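The Load Table

The pink tube went up in August, after the white one failed and the supplier in Gerbridge had nothing else in that length. Rozália Kratochvíl fitted it herself, standing on the second step of the ladder with the power isolated at the board. She logged the change under Consumables. In the column headed Effect on Work she wrote: colour only.

Her job at Thygesen was to establish how things fell over. The company leased shelving to small shops in the Herar district and warranted it against what the contract called ordinary disturbance, and it had been found, in the course of a claim, that ordinary disturbance had no definition. She had been hired to supply one. She had a room at the rear of the building, a wooden table, a spirit level, a kitchen scale and a budget for groceries.

The method was simple. She placed goods on the table in the arrangements a shopkeeper would use. She applied a measured push at a measured height. She recorded whether the goods stayed up, and if they did not, where they ended. Tins of tomatoes went toward the door. Jars tended to roll in an arc and return. A bag of flour did not fall so much as lean, and she had spent a Wednesday morning deciding whether leaning was a category. She decided it was, and gave it a code.

The wooden table was out of level by a small amount at the north leg. She had corrected this with a folded bus ticket and noted the thickness of the ticket. When the ticket compressed she replaced it with another from the same route.

Her mother had been in the Wastura home since autumn. Rozália visited after work, by the bus that produced the tickets. Her mother no longer followed conversation reliably but liked to hear what had fallen. Rozália brought the figures in a notebook and read them out in order.

"Jam, upright," she would say. "Jam, upright. Jam, down, left side."

"Left," said her mother, with satisfaction.

"Jam, upright."

It took up most of the hour. On days when little had gone over, her mother became restless and looked at the window, and Rozália found that on those days she read more slowly. She did not alter the figures. She considered it once, on the stairs, and was disturbed enough by the thought that she walked down again and sat in the foyer until it had gone.

The definition was due at test 300. By test 46 she could have written it. The numbers had settled early and each further day moved them by less than the error in the scale. She mentioned this in her monthly report, in the paragraph where such things were mentioned, and the reply from head office thanked her for the report. She carried on. The programme specified 300, and the groceries were already bought.

Beverages occupied the second half of the programme. She had left them until last because liquids moved inside their containers and the movement took time to die away. A full can was well behaved. A part-full bottle was not: it took the push, appeared to accept it, and then responded to it again from the inside. She allowed 4 minutes between placements for the contents to come to rest. During the 4 minutes she stood with her hands behind her back, a habit she had picked up from a lab supervisor years before, and listened to the ballast in the light fitting.

For the cans she had set the base case as one on one. A third stood alongside as a neighbour, shopkeepers being unlikely to leave a gap, and the remainder of the multipack lay behind in its wrap. 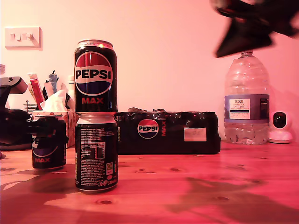
She checked the alignment of the two rims by eye and then with the steel rule. The upper can was turned with its name to the front, as it would be in a shop, and the lower one was turned with its back to the front, as it would be in a shop at the end of the day. The water bottle she kept to the right, for the series after. She wrote the number 61 in the margin, being the height of the push as a percentage of the stack, and underlined it.

The telephone rang in the corridor. She let it go to the eighth ring, which was the number Wastura had been told to use.

The nurse was brief and kind. Her mother had got up in the afternoon without calling anyone and had gone over beside the bed. Nothing was broken. The doctor had been and would come again. She was sitting up now and had eaten some custard, and she was asking for her daughter, or at any rate for the notebook.

"Which way?" said Rozália.

"Sorry?"

"Which way did she fall?"

There was a pause, and the sound of a page being turned. The nurse, it seemed, also kept a record.

"To the left," the nurse said.

Rozália thanked her and went back for her coat. The 4 minutes had passed. She stood in front of the table with one sleeve on, looking at the stack, and it occurred to her that in nearly a year she had written down every direction and distance and had never entered a cause. The form had no column for it. The push was assumed.

She ruled a line under the entry and wrote: deferred, arrangement left standing. Then she took the notebook and switched off the pink light, and went out carefully – the floor in that part of the building carried vibration – closing the door with both hands.

On the bus she kept the ticket flat between two pages. Her mother would want to know about the cans.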